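Cidetti Kraft Table Cover, Heavy Weight
Item 2051

Brown paper on a roll for covering work tables, benches and counters. Each roll is 32 inches wide and 200 feet long, enough to re-cover a standard bench many times over. The paper is uncoated and takes pencil, marker and most tapes.

Cut to length and tape down at the corners. For wider tables, overlap two strips by an inch and tape the seam. 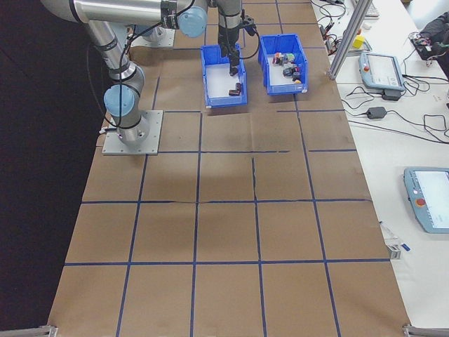

Rolls ship from our Platdale warehouse in a plain carton. Orders of more than 60 rolls go by freight, so please call for a quote before ordering. The core fits the Zernik wall cutter and the Lim bench stand, both sold separately.

Store flat in a dry place. Not for food contact. Unopened rolls may be returned in the original carton.

Page updated February 21, 2021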